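Bread rolls in the lunch trays

Sep 1, 2023

I've gone back to baking rolls for lunches. Felista gave me her recipe, which uses 300 grams of flour and a bit of milk, and it makes three decent-sized rolls with one rise. I shape them a little longer than they are wide so they fit the small trays we already had in the cupboard.

Filling goes in the night before if it's cheese. Tomato waits till morning.

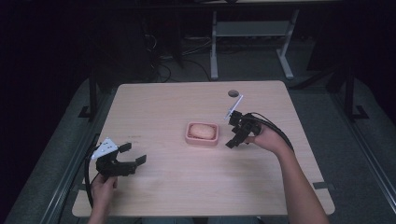

Can you put the rolls away while they're still warm? Leave them on a rack until they've cooled right through, otherwise the bottoms go soggy.

The pink tray is my favourite colour of the lot, and a roll just about fills it. Any leftover space gets a few grapes. Naomi wants to try the same dough with wholemeal, so I'll do a batch for her in October and write down how much extra milk it takes.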